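Berkodeck will now pick your groceries, slowly

Berkodeck opened orders Thursday for its shelf-picking kit, a software and training package that teaches a humanoid to shop for vegetables. The carrots in its practice store are artificial, so they are in no hurry either. 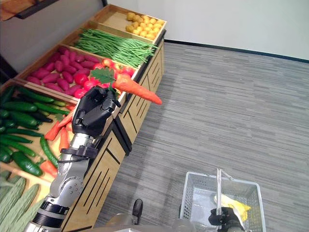
Olmont Retail Automation Desk

The kit covers 60 produce items and comes with 200 hours of setup help.

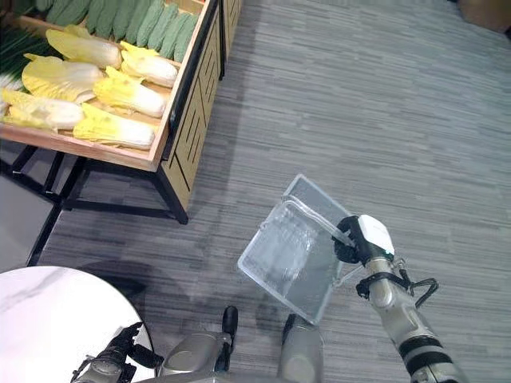 Baskets are included. Nelu Munteanu, who runs sales, calls the price "friendly" and would not name it. 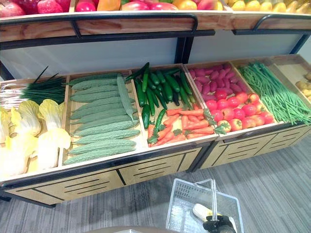 Borkbridge, a grocery chain with 312 stores, has asked for a trial in March. Its buyer, Nelu Vlad, wants to see it handle a line of customers first. 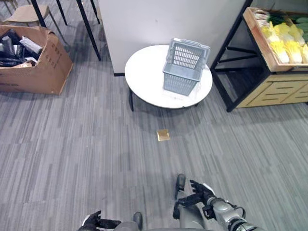 Bagging is sold separately.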